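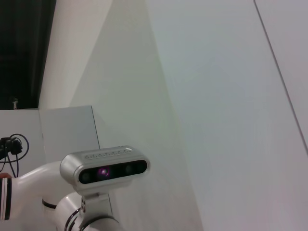
Cable storage at Clotmont: new arrangement

Loose cables in the ground-floor workroom are being sorted by connector type and length. The old shelf held 514 leads, many unlabelled, and finding a working one took longer than the job it was needed for.

Leads up to 500 mm now go in the shallow drawers. Those up to 2,000 mm hang on the wall pegs in single loops – no knots, no tight winding around the plug. Anything longer is coiled flat and kept in the Koltar crates under the bench.

Each lead gets 2 labels, one at either end, giving length and connector. Black leads take the white labels. Damaged leads go in the tray by the door with a note of the fault; please do not cut off the plugs.

Spare labels and ties are in the top drawer. Missing types should be reported to Jyoti Pandey before the next order in April.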